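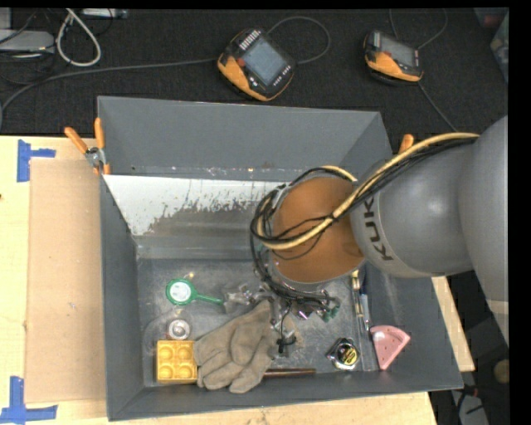

Setting up Runonitz on your tablet or phone

Section 2: Save slots, display and sound

Before you start, check that your device has at least 200 MB free. The game will open with less, but it can't write a save file and you will lose your place when you close it.

1. Open Runonitz and wait for the Stastent logo to clear.

2. Tap the key in the bottom left corner, then tap Settings.

3. Choose a save slot. There are 2 slots on each device. If someone else has been playing, their slot shows the name of the last room they reached.

Caution: Starting a new game in a used slot erases it. Hints you have already earned in that slot are erased as well.

4. Under Display, pick Fullside if you want the room to fill the whole screen. The inventory bar then hides itself – swipe up from the bottom to bring it back.

Note: In Fullside, some older tablets trim the outer margin of the Clock Gallery. If you can't find the brass dial, switch back to Standard and look beside the curtain.

5. Set the colour of the hotspot markers. Grey is the default and is hard to see in the cellar rooms.

6. Turn sound on for the Nasution chapter. The piano puzzle has no written clue, so players who need captions should turn on Note Names in the same menu.

7. Tap Save and Close.

If a message with code 1316 appears, the save file could not be written. Free up some storage, restart the game and repeat from step 3. Code 2061 means the chapter has not finished downloading. Leave the game open on the title screen until the bar is full.

Last updated 2020-02-01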